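The Big Room at Carkthorpe: Floors, Colors and a Lot of Gray

So we have a floor! If you've been following since December you know how long I went back and forth on this. Morfudd Maddocks wanted something dark, I wanted something pale, and we had samples leaning against the radiator for 4 months while we argued about it over coffee. Pale won (sorry, Morfudd). The one we picked is the Tomić in the lightest gray they make, and yes, it came in just under our 2,000 budget, if you don't count the second trip for edging strip. I don't count it.

I love how it takes the light. Late afternoon is the best, when the whole place goes warm for a bit and I stop whatever I'm doing. The walls are next, and I'm still collecting ideas for those, so send me yours. Anything but yellow!

A few from the room, in no special order. Click any of them for the bigger size.

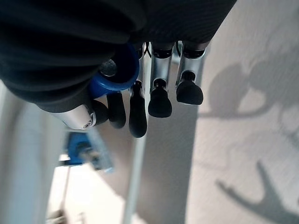 Soft beige-gray with the faintest texture, so easy on the eyes.

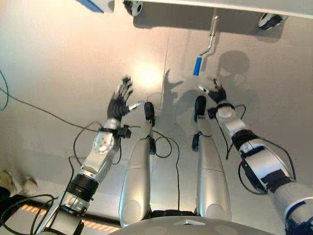

My favorite for the light: look at that warm patch on the gray, and the thin straight seam near the middle. 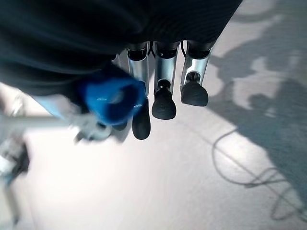
Blue! Such a strong cobalt next to the silver and black.

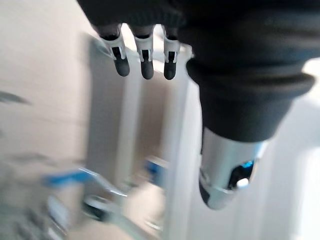 Beige down the left side, charcoal and silver on the right, and a tiny bit of bright blue again.

Coming up next

Paint. Catríona Brennan is lending me her Cloruvis color cards and I have until the end of the month to choose 2 shades, one for the long wall and one for the door. Comments are open below, and I'm reading all of them.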